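Plakumside FAQ

Quick answers for visitors, new residents and school projects. Last updated 2025-10-02. More coming when there's time.

Where is Plakumside?
On the east bank of the Sastry River, just below the point where the Drovirness road comes down off the hills. Flat by the water, steep behind. The old town is the flat part.

Is it a city or a town?
Town. People call it a city because it has the county court and the bus station. Never incorporated as one. There was a vote on it once, didn't pass.

How old is it?
The first written mention is 1447, in a list of river tolls. Just the name and an amount, nothing else. There were probably fishing huts before that. The oldest building still up is the toll house on Quay Street, a good deal later than the list and rebuilt twice.

Where does the name come from?
Two stories. One says it's from an old word for a landing place. The other says a family name, with "side" added for the riverbank. The library has papers on both and doesnt pick one.

What do people do for work here?
Used to be barges and rope. Rope works closed, the building is apartments now. Today it's mostly the hospital, the county offices, the cannery and small manufacturing out on Kurkavmont Road — kitchen goods, pipe fittings, packaging. Quite a few people commute to Drovirness.

Is Kurkavmont part of Plakumside?
Yes and no. Same mail, same schools, same water. But it has its own council seat and its own fire station. Was a separate village until the bridge was built. Older residents will still tell you it's separate.

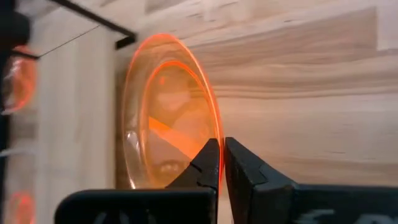 Orange plastic bowl, see-through.

How many bridges are there?
4. Three for cars and one footbridge at the north end. The footbridge closes when the river is high, check the board at the bus station before you walk all the way up there.

Does it flood?
Sometimes. Quay Street gets it first. The flood wall stops at the fish market, so anything south of that can get wet in spring. Homes on the hill are fine. For flood maps ask at the county office, second floor, not the town hall. Town hall doesn't keep them.

How do I get there?
Bus from Drovirness, roughly 20 miles, drops you at the station by the market square. No passenger train. The tracks you see along the river are freight only. By car take the hill road, or the river road if there's ice. The river road is slower but it gets plowed first.

Where can I park?
Free behind the library and along Mill Lane. Market square is paid until 8 in the evening, free after. Don't park on the quay, the signs are small but they do tow.

What is there to see?
The toll house, the covered market, the river walk, and the view from the top of Kurkavmont if you don't mind stairs. The town museum is in the old customs office — two rooms downstairs on the river trade, and a room upstairs that changes. Small entry fee, cash or card.

When is the lantern fair?
In December, on the quay, weather allowing. If the river is up it moves to the covered market. Stall forms are at the town hall desk. The forms go fast so get one early.

Can I use text from this page for a school report?
Sure. Please say where you got it. For anything older than the rope works, check with the library too, they have the toll list copies and we only have notes.

I found a mistake, who do I tell?
Bindu Ramasamy keeps this page. Leave a note for her at the library desk or use the contact form. Dates and street names get fixed first, spelling whenever theres a free afternoon.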